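Sat 23 April
Textile Care Workshop, Gimine
Notebook entry: colorfastness of printed blankets, second wash series

The purpose of this entry is to record the results of the second wash series on the Andberg printed blanket fabric and to set out what remains to be done before the care label can be approved. The first series is recorded earlier in this notebook and is not repeated.

Specimens were cut from the same roll as before, parallel to the selvage, and stitched along one short side to undyed cotton. All were washed at the warm setting with the Fang detergent, at the dose printed on the carton. Each specimen was given 8 cycles. Drying was flat, on the mesh racks, away from the window. The control piece was kept in the dark drawer throughout.

Results. The reds held well. The undyed cotton beside them showed a faint pink tint after the first wash and no further change that could be seen under the daylight lamp. The dark blue was less satisfactory. It marked the cotton during the first cycle and again during the second, and the edge of the printed area had softened by the end of the series. The yellow and green areas were rated equal to the control.

Shrinkage was measured between the inked marks, set 100 mm apart before washing. The lengthwise marks closed by 2 mm. The crosswise marks did not move. This agrees with the first series and falls within the limit given in the order from Andberg.
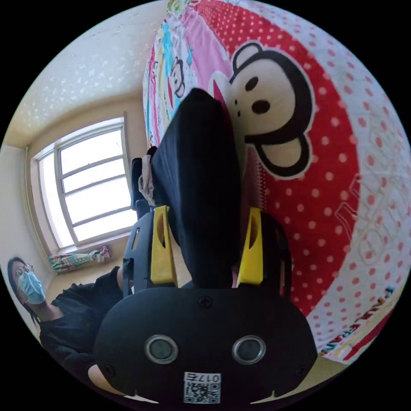
The dark blue requires further attention. The printer at Allach has stated that the fixing time was shortened for this roll, and a longer steaming may be enough to correct the fault. A fresh length has been requested. Until it arrives, no recommendation should be sent to the customer concerning warm washing, and the draft label should continue to read "wash cold, separately."

One departure from procedure is noted. Specimen 27 was left in the drum after its last cycle and was not moved to the rack until the following morning. Its staining was heavier than that of the other blue pieces. The result has been kept in the record but excluded from the rating, and the specimen is to be repeated.

Outstanding: rub test on the blue, dry and damp. Repeat of 27. New cotton for the backing strips, as the present bolt is nearly finished. The rinse hose on the left machine drips at the collar and should be tightened before the next series.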